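EVENT OPERATIONS, WEEK 6 HANDOUT
Charity fun runs: what the entry fee buys, and who says so

Read before Tuesday's tutorial. Bring the draft budget you were given last week, with your own corrections on it.

1. The case

The Sandside Twilight Run is a 5 km costume run and walk held on the foreshore in December. The organiser is Estoro, a private events company. Temitz sponsors the bibs and the start arch. The publicity claims 4,000 participants, "a day for the whole community" and "every step raising funds". We'll take those claims one at a time, as I don't think any of them means very much yet.

2. Participants

Ask which number you're being given. Registrations, bib pick-ups, starters and finishers are four separate figures, and the biggest one always ends up on the poster. Free entries for sponsors' staff are usually in there. So are children in prams if the form lets a parent add them. Until somebody shows you the timing data, write "registered" in your notes and leave it at that.

If the walk isn't chip timed, there may be no starter count at all. Sudheer Warrier's reading for this week argues that a clicker at the start line is good enough. I'm not convinced. Try clicking a crowd dressed as reindeer as it comes through a six-metre arch, and then compare your total with the person standing opposite.

3. The fee

Entry includes a costume, a bib, a medal and a sausage. Costume and medal are bought in bulk months ahead, before anyone knows the turnout, so the order is a guess and the leftovers are a cost. In the sample budget you'll find 600 spare costumes carried at full value as "stock for next year". Next year's theme hasn't been chosen. Treat the line with suspicion.

Look also at what is missing:
- council hire of the foreshore and the parking it displaces
- traffic control, including the road closure ads
- first aid cover
- portable toilets and the pump-out
- card processing fees, which come off every single entry

Frans Verschueren's chapter treats these as "minor operating items". Add them up before you agree with him.

4. "Every step raising funds"

Find the verb. "Supports", "benefits" and "in aid of" commit the organiser to nothing. "Donates $15 from each adult entry" commits them to something you can check. In our case the wording is "proceeds to charity", and proceeds is left undefined. It could be gross takings, it could be what remains after Estoro's management fee. I'd assume the second until told otherwise.

Online fundraising pages are a separate stream and should be reported separately. An organiser who adds them to entry income is giving itself credit for money somebody's aunt donated.

5. The finish area

The budget allows for 828 serves at the breakfast tent. Set that beside the participant claim and ask which figure the organiser really believes.
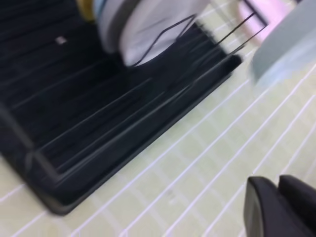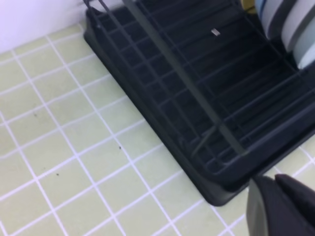
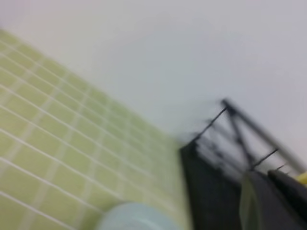 Dish rack (first two) and tiles.

Catering is where optimistic turnout figures tend to come unstuck, as the caterer wants paying for what was ordered. Mertens, the supplier in the case file, asks for final numbers ten days out. Compare that date with the close of online entries. If entries close later, somebody is guessing, and you should be able to say who wears the loss.

6. For the tutorial

Come with one page, no more, setting out which of the three publicity claims you'd allow to stand and what document you'd need to see first. Nyokabi Ondieki will take the early group and I'll take the other. "The organiser seems reputable" won't be accepted as evidence from either group.

Related items
Week 5: Road closures and the council permit
Week 5 reading: Oddur Riis on course measurement
Week 7: Sponsors, signage and who owns the start line
Bram Nijs guest lecture: slides
Assignment 2: marking guide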